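Clorley Customer Care – Ticket history
Product: Uletti hand-held gripper, two-finger, with camera
Subject: Finger pads wearing out and peeling, objects slipping
Status: Open – waiting for customer
Priority: Normal
Opened: 2018-06-12

Message 1 – from customer

Hello there,

I hope I've picked the right form for this, as the drop-down had an entry for batteries and one for software and one for "other", and I went with "other" because pads weren't on it.

First of all, let me say that we like the Uletti a great deal. We bought 2 of them in November after a good deal of back and forth with your sales people (who were very patient with us, please pass that on), and they've been in use nearly every working day. We use them to record people picking up ordinary packaged goods, the sort of thing you'd find on a drugstore shelf: tubs, tubes, little cartons, bottles with screw caps. One of us holds the gripper, picks the thing up, sets it down somewhere else, and the recording goes off to be used for teaching an arm to do the same. You know all this, of course, you make the thing.

My trouble is with the black rubbery pads on the inside of the fingertips. On unit 1 they have been getting steadily worse. It started with a crease you could feel with a thumbnail, and I'm afraid I let that go longer than I should have. Then things began to slip. Heavier tubs would tip nose-down as soon as they left the table, and small cartons would come up crooked. I squeezed harder, naturally, and I suspect that didn't do the pads any favors.

Unit 2 does much the same work and its pads still look fine to me, so I'm puzzled. Could you tell me whether this is ordinary wear, whether pads can be bought separately, and whether there's anything I can do in the meantime? I would hate to send the whole gripper away if it's only the pads.

With thanks and best wishes,
Tarek Gaber

Message 2 – from Clorley support

Hello Tarek,

Thank you for such a thorough message, and for the kind words, which I have passed along to sales. "Other" was the right choice. I'll ask for a pads entry on that form, as you are certainly not the first to look for one.

To answer the easy question first: yes, the pads are a wearing part and they are sold separately, in sets of 2 (one pair, enough for one gripper). The Uletti manual gives a service life of 3000 grips on smooth packaging. You can get fewer than that if the objects have sharp carton corners or crimped metal edges, and you can certainly get fewer if the pads have been cleaned with something that doesn't agree with them. So here are the things I'd like to know before I send anything out:

Do you have a count of grips for unit 1? The recording software keeps one under Device, then History.

What do you clean the pads with, and how often?

When the gripper is fully closed with nothing in it, do the two pads meet flat, or does one touch at the top or bottom before the rest?

Have the pads been taken off and put back at any point?

Please don't feel you have to answer all of it in one go. In the meantime, I would stop using unit 1 for anything you want to keep, as a slipping grip tends to make for recordings that have to be thrown out later anyway.

Kind regards,
Clorley support desk

Message 3 – from customer

Hello again, and thank you for the quick reply.

I went and found the count. Unit 1 stands a little past the 3000 you mention, so there's one mystery partly solved, and I feel a bit foolish for not having looked. Unit 2 is well below it. I'd have sworn they were used evenly, but unit 1 lives on the near hook and I suppose everyone reaches for the near hook. I have now swapped them over, which may be closing the barn door after the horse has gone.

Cleaning: we wipe the pads at the end of the day. For a long while it was a damp cloth. Then we had a spell with a leaky tube of hand cream, and one of my colleagues fetched a bottle of citrus label remover from the supply closet, the Lai one with the spray top. It worked beautifully on the cream, so it stayed on the bench and got used for everything. I asked today and it seems it was used on unit 1 quite often and on unit 2 hardly at all. You'll probably be shaking your head by now.

Closing: I held it up to a window and shut it slowly, as you suggested. The pads meet toward the tips first and there's a sliver of daylight farther back. I can't say whether it was always like that. I never looked when it was new, and I wish I had.

Taken off and put back: not by me. I asked everyone and they all say no, and I believe them.

I hope that helps. I've also noticed that the pads feel tacky now when I press them, almost like tape, and that was never so before. Is that a sign of something?

Tarek

Message 4 – from Clorley support

Hello Tarek,

That helps very much, and please don't feel foolish. The history page is tucked away and most people only find it when we send them there.

I think we have two things going on together. The first is plain wear, as you're over the service life. The second is the label remover. I don't know that particular product, so I can't speak to what's in it, but as a general matter we ask people to keep all solvent cleaners off the pads, the citrus kind included. They can soften the material and loosen the bond underneath it. The tackiness you describe fits with that. A worn pad on its own usually goes smooth and shiny, and a softened one goes sticky and starts to pull.

The sliver of daylight could simply be the old pads having gone out of shape, or it could be that the fingers need squaring up. We can't tell until fresh pads are on, so I would leave that question for later.

If you'd be so good as to send me a photo from the gripper's own camera, fingers open, on a plain surface and in decent light, I can see how far along the pads are and whether the fingertip blocks underneath are all right. The blocks matter more than the pads, really. Pads we can put in an envelope, but if a block is cracked I'd want the unit back here.

One small request: please don't trim or tidy anything before you take it. People very kindly clean things up for us and then we can't see what happened.

Kind regards,
Clorley support desk

Message 5 – from customer

Hello,

I've been good and trimmed nothing, although I was sorely tempted. I laid out a white sheet on the bench and took it as you asked. My apologies for the creases.

It's worse than I had described to you, I think. I'd been looking at the pads from the side, and from the camera's view it's much plainer how ragged they have become. The strand trailing from the right one is a bit of the pad itself, as far as I can judge, and it stretches if you touch it with a pencil. I did touch it once with a pencil, and then I stopped.

I had a good look at the blocks with a desk lamp and a magnifying glass and couldn't find any cracks, but you have a better eye for these than I do. 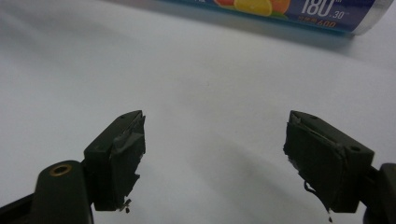

Attachment 1: Unit 1, fingers open, both pads torn and peeling, strand trailing from the right pad.

If new pads are the answer, I'd like to order enough for both grippers, plus a set to keep in the drawer. Would you tell me what the fitting involves? I'm reasonably handy, but I'd like to know what I'm in for.

Tarek

Message 6 – from Clorley support

Hello Tarek,

Thank you, that's just the view I needed, and the creases are no bother at all.

Both pads are finished, I'm sorry to say. The left one is lifting near its top corner and has those frayed bits hanging from the lower tip, and the right one is torn diagonally across the upper part. The stretched thread with the little blob on the end is what makes me fairly sure about the cleaner. I can't see any damage to the fingertip blocks on the faces that are showing. Your look with the magnifying glass is worth more than my look at a photo for the rest, so between the two of us I'm content for you to do the work yourselves.

I've put through 3 sets for you. The first is free, as the warning about solvents isn't in the printed manual where it ought to be, and I think that's on us. The other two are at the normal price, and the invoice will come from Floretti, who handle our spare parts, so please don't be alarmed by an unfamiliar name.

Now for the fitting. Power the unit down and open the fingers all the way. Peel the old pads off by hand, starting from whichever corner is already loose, and take your time. You will probably be left with some sticky residue on the block. Rub it off with a dry cloth and a fingertip – no blades, please, and no label remover! A cloth dampened with water and a drop of dish soap will shift what's left. Let the block dry completely.

The new pads have a peel-off backing. Set the pad against the inner face, check that it sits square, and press it down from the middle outward. Do the other side the same way. Then close the gripper gently on a folded sheet of paper and leave it closed for 4 hours so that the bond can settle. Overnight is fine too if that's easier.

After that, hold it to the window again and close it slowly. If the pads meet flat along their whole length, you're done, and you can reset the grip counter on the history page. If the daylight is still there, leave the fingers as they are and write back to me on this ticket. The squaring isn't difficult, but I'd want to take you through it with the thing in front of you.

I would also suggest a few grips with something light before you go back to the heavy tubs. New pads grab more than people expect, and everyone who has been squeezing hard to make up for the old ones has to unlearn it.

Kind regards,
Clorley support desk

Message 7 – from customer

Thank you so much, and for the free set too, which I hadn't expected. The label remover has gone back to the supply closet with a note taped to it.

One last thing while I wait for the parcel. Should unit 2 get new pads now as well, or is it better to let the present ones run their course? They had the odd wipe with the Lai spray, but they aren't tacky, and I pressed them quite firmly to be certain.

Tarek

Message 8 – from Clorley support

Let them run, Tarek. If they aren't tacky and they meet flat, there's no call to change them yet. Go back to the damp cloth, check the count now and then, and change them when you get near the service life or when you can feel a crease.

I'm setting this ticket to waiting and will keep it open until you've had the new pads on unit 1 and done the window check. A one-line reply is plenty.

Kind regards,
Clorley support desk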